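Sonard bench log
Filed under: Teleop / Desktop teardown / October

14:10. CPU handling, remote control, continued from the morning notes. Emilian Stoica on the controls, me on the recorder. Lenuța Nedelcu took over the controls after the break.

Task as written in the Pascu sheet: memory work first, then the processor. One recording per subtask. We stopped chaining subtasks in a single recording last month. The long ones were hard to cut, and half the boundaries ended up in the wrong place when two people labeled the same file.

Settings at start of session:
- translation scale on the hand controller 0.4, dropped to 0.2 once the tips are inside the case
- wrist rotation unscaled
- grip command limited in software, limit at 760 (raw units, Jerov driver)
- clutch on the left pedal

The 760 limit is a compromise. At 1050 the fingers hold anything, but the operator gets no warning before a part is being bent. Below 662 the processor creeps in the grip when the wrist turns. Emilian wants a separate limit for each subtask. I would prefer one number that everybody remembers, at least until the Rukik logger can write the limit into the file header. At the moment it goes into the notes by hand and people forget.

Approach to the socket was rehearsed several times with the recorder off. Operators keep coming in too vertical and then run out of wrist when they need to level the part. Better to set the tilt high above the case, lock it, and come down with translation only.

Views from the bench and from the wrist: 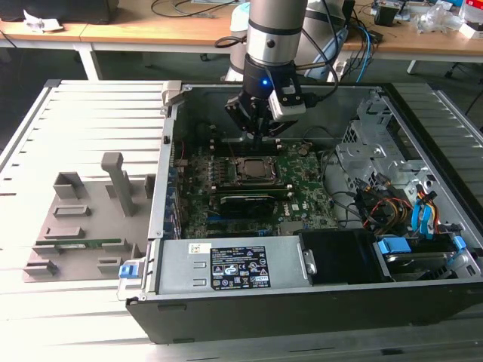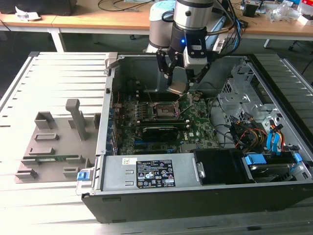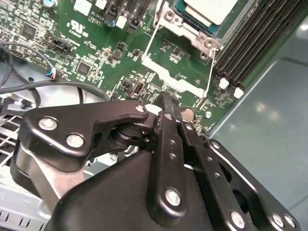
Wrist view is the one the operators use for the last stretch. The side view is good for judging height above the board and poor for everything else. Lenuța keeps the wrist stream full size on the left monitor and ignores the other until she has to back out. Emilian switches between the two, and his recordings have more pauses in them. The pauses are harmless for a human reading the file. For training they are a nuisance — the policy learns to stand still above the socket. Trim anything where the commanded velocity is zero for longer than 2 seconds, and keep the untrimmed copy.

Retention lever. This is the part that does not transfer well from hand guiding. When we moved the arm by hand in the first round, everyone swung the lever in a clean arc without thinking about it. By remote control the same people pull straight up, the lever springs sideways out of the fingers, and the take is gone. Two things helped:

Hook from underneath with one finger and leave the jaw slightly open. Gripping the wire makes it worse.

Move in short clutched strokes and re-center the hand between them. It looks ugly in the replay, but the path is close to the arc.

I still want a few hand-guided takes of the lever for comparison. The arm feels heavy in that mode near full reach, so shift the case toward the base before trying. Re-zero the fixture afterward.

Latency: the wrist stream lags the side stream by a visible amount. I did not measure it today. It matters for anyone who looks from one monitor to the other during a move. Needs a proper test with the blinking LED before we collect any more insertion takes.

Labeling. We agreed to mark three outcomes: done, done with correction, abandoned. "Done with correction" covers any take where the operator lets go and regrips. Do not delete abandoned takes. Pascu asked for them separately and they should go in their own folder, same naming.

Open items
- header field for grip limit (Rukik)
- lag test, both streams
- softer pads for the finger tips, the current ones are too slick on metal edges
- decide who relabels the September files

16:40. Stopped for the day. Arm parked, pedal unplugged, recordings copied to the shared drive.

Comments (3)

E. Stoica: The pauses are me checking height. If the wrist view had a distance readout I would not need the side view at all.

L. Nedelcu: Agree on hooking the lever. Please also write down that the clutch pedal slides on the floor, I lost a take to that. Tape under it would do.

E. Stoica: Tape is in the second drawer. On the grip limit, I can live with 760 for the processor. Not for the memory modules.

Sonard workshop notes — questions to the bench channel — Back to top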